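Open afternoon at Prirlow robotics club

I got to Flustbridge just after 2pm, climbed to the upstairs workroom and didn't leave until they were stacking chairs. What a good afternoon! The club has 12 members this year, all students, and their big project is called Hassanpour: a two-armed robot that is learning to turn paper cups the right way up (harder than it sounds, as I found when they let me have a go at steering).

Constanza Saavedra had the cup table by the big window, with the trees right outside, and I spent most of my visit there. She talked me through how a person guides the arms through the job over and over, and how those runs get saved for training. They have 3711 saved so far and want more before the Loltbridge contest in October.
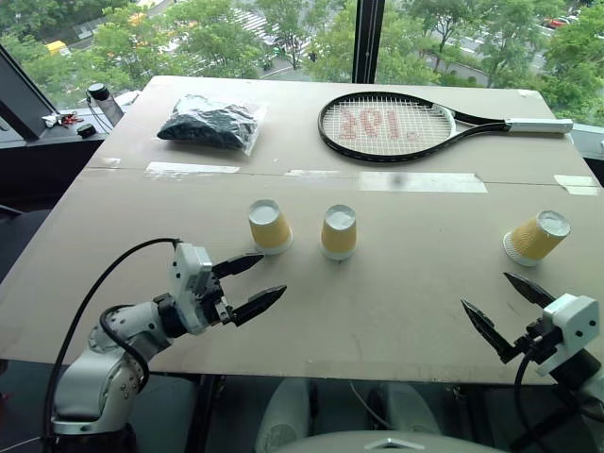 Do you need to know how to code to join? Most members start with none at all and pick it up from whoever is sitting next to them, usually by fixing something small in the first month.

I loved how open they were about the bad runs. There's a folder of 324 where a cup got squashed, dropped or knocked over, and Constanza opened several of them for us on the laptop, laughing at her own. The ribbed cups are kinder to the grippers than smooth ones, she reckons, but a rim that has been pinched too often goes soft and the next try is different again. I could have watched all day.
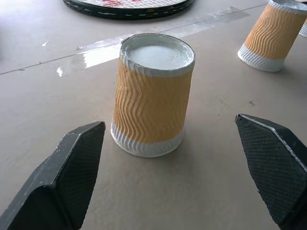

Nazanin Taheri wrote to me afterwards that her own club went the other way, practising with one cup for weeks before adding a second, and that she wishes they had mixed things up sooner. She's coming to Loltbridge too, so I'll look out for both teams.

Tea was 50p and the flapjack was excellent. Take the back stairs, the front door sticks.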